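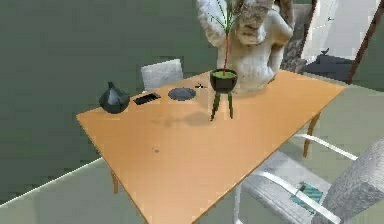
Teaching by remote control wears out your wrists before it wears out your patience, according to one operator at Colano, who has spent most of the year steering a simulated arm with a pair of handheld controllers. The operator would rather guide a real arm by the elbow. You feel when it hits something. On a screen you only find out from the contact log.

Colano has done both since May. Its hand-guiding station is still in use for jobs that depend on touch, such as seating a lid. Everything to do with household objects has moved into simulation, where a table with a vase, a shallow dish and a potted plant on a three-legged stand can be put back the way it was with one key.

The software is called Plornmont, and the company licenses it from Stukach. An operator puts on a headset, takes hold of the virtual gripper and does the task at normal speed. The program saves the path of the hand, the opening of the fingers and the position of every object. A task needs 200 clean demonstrations before training starts. Plornmont then shifts the objects slightly and replays the motions until it has 1000 usable runs. The ones that end in a collision are thrown out.

Flat things are the hardest. A gripper coming straight down on a dish has nothing to close on, so operators learn to tilt the wrist and come in at the rim. Tall plants are a nuisance in another way. The leaves get between the operator's view and the hand, and people tend to slow down or stop while they look for a better angle. The robot copies that too - early versions of the policy paused beside every plant, even when the way was clear.

The fix was dull. Operators now do 2 practice passes before recording, and any run with a long pause gets done over.

Bednárik, which plans to try the trained policies on its own arms, wants to see more failed grasps left in, along with the recoveries. Colano has started keeping those in a separate set. The first batch goes over in October 2026, and the hand-guided lid work will follow once the force readings have been checked.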